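Chapter 4
Woven and Knitted Fabrics

Before you start
By the end of this chapter you should be able to tell a woven fabric from a knitted one, name the main parts of each, and explain why two cloths made from the same yarn can behave very differently. You will need a magnifying glass, a pin, and a few scraps of cloth you don't mind pulling apart.

4.1 Yarn becomes cloth

Chapter 3 ended with yarn wound on a cone. Yarn in that form is strong along its length and has no width to speak of. To make it cover a surface, it has to be held next to other yarn, or next to another part of itself. There are many ways to do this, but two of them account for most of the cloth in an ordinary house. In weaving, two sets of yarns cross at right angles. In knitting, yarn is bent into loops, and each loop is pulled through the one before it.

Weaving is much the older of the two. An inventory made in 1610 for the Alcantara mill, which we will return to in Chapter 9, lists 12 looms and the cloth woven on each of them. It also lists knitted stockings, but these were bought in from households nearby and were counted by the pair.

The yarns that run the length of a woven cloth are the warp. They are stretched on the loom first and kept tight. The yarns that run from side to side are the weft. Where the weft turns around at the edge and goes back, it forms a firm border called the selvage. If you cut a woven cloth anywhere else, the yarns at the cut are free to slide out, and the cloth frays.

A knitted cloth has no warp and weft in this sense. The columns of loops are called wales and the rows are called courses. Pull on a knit and the loops change shape before the yarn itself is put under much strain. This is why a sock stretches over a heel and a cotton napkin does not.
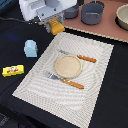
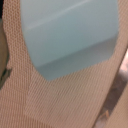
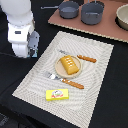

Figure 4.1 Texture and scale. The middle picture is a close view of a beige fabric with fine ribs and small raised loops; the last shows an off-white woven placemat on a black surface.

4.2 Looking closely

Distance matters when you study cloth. From across a room you see color and the way the fabric hangs. At arm's length you begin to see pattern, such as ridges, checks, or a border. Only from very near can you follow a single yarn, and even then a thick or fuzzy one may hide its own path.

Obadia Minja, a weaver who taught for many years at the Hamico workshop, had new students spend their first morning with one square of cloth and a pin. They were to lift one yarn and follow it as far as they could — over, under, over again — and draw what they found on squared paper. Most of them drew a plain weave on the first try, whatever cloth they had been given. They drew what they expected. The second drawing was usually better.

A useful measure at this stage is the thread count, which is the number of warp and weft yarns in one square inch. A coarse sacking might have a count of 56. A fine bed sheet might have a count of 400. The number says nothing about the quality of the yarn, and some sellers raise it by counting each strand of a twisted yarn separately.

4.3 Hand and drape

The feel of a cloth between the fingers is called its hand. The way it falls when held up by one corner is its drape. Both depend on the fiber, the twist of the yarn, the structure, and any finish put on afterward. A tight plain weave in thick yarn is stiff and will lie flat on a table. A loose knit in the same yarn will fold under its own weight.

Faraji Wanyama's notes on the Amus samples, reprinted at the end of this chapter, describe each cloth by hand before anything else. Read them before you try Activity 4.1.

Activity 4.1
Choose two scraps of cloth, one woven and one knitted. Pull each of them along its length, across its width, and then from corner to corner. Write down which direction gives the most stretch. Keep your results for Section 4.5 — you will need them when we discuss bias cutting.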